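2020-07-04

No fireworks in Cernville this year, so I spent the holiday moving my mail. Eleven years of it! I've been with Zistus since before I had a smartphone, and they sent out that letter saying the old mailboxes close in August, and I have been putting it off the way I put off the dentist.

First thing I did was call Ekow Asamoah, who moved his over last month and swore it took him one cup of coffee. It did not take me one cup of coffee. He told me to set up the new Kpodo account in the mail program first, next to the old one, and leave the old one alone until everything was across. Good advice, and I followed it for maybe twenty minutes.

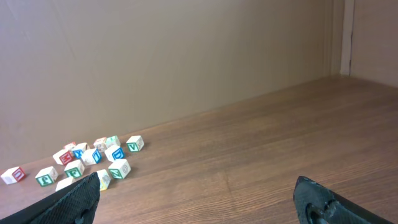 The password was the first holdup. I had it saved in the program, of course, as a row of dots, and no idea what was behind the dots. I tried the dog, the old street, the dog plus the old street. Then I sat there looking at nothing, wood grain, a beige wall and a scatter of blocks, the kind of view where you'd think a password would float up, and it didn't. Had to do the reset, and the reset sends a code to (guess where) the mailbox I couldn't get into on the web. Luckily the program was still logged in, so the code showed up there. Whew.

So then the servers. Incoming went fine. Outgoing would not send a thing. I kept getting a box that said the connection was refused, and I clicked OK on it like that was going to help. Ekow had me read him every line on the settings page over the phone, and it was the little check box for "my server requires authentication." Unchecked! He was very nice about it. I sent him a test message that just said HELLO and he wrote back HELLO YOURSELF.
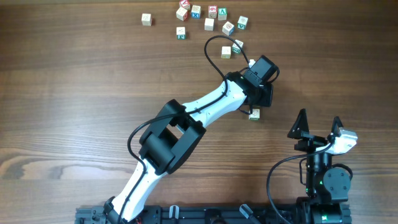 After that I started dragging folders over. The inbox went in one big gulp, but the one called Family hung up at 261 messages and sat there so long I made lunch. When I came back it had quit. I did it again in smaller bunches, 90 at a time, and that worked, so that's the trick, write it down. I found seven folders I don't remember making. One was named Caseo, and all it had in it was 66 notices from that coupon club I joined for the free cooler bag. Deleted the lot and felt wonderful.

Also found Aunt Dee's messages about the peach cobbler, the whole back and forth over whether you peel them. I read every one. That was an hour gone right there, and I don't care.
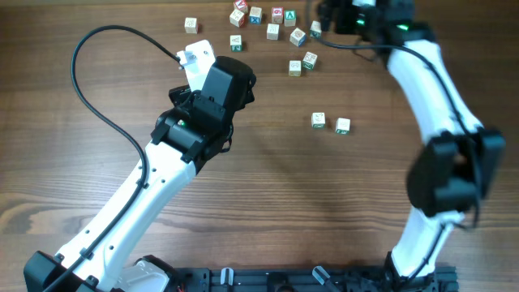

Still left to do: the address book, which came over with everybody's last name in the first name spot, and telling the bank, the pharmacy and the library about the new address. The phone too, but I'm not touching the phone tonight. I can hear somebody down the block setting off bottle rockets and I have half a watermelon in the fridge.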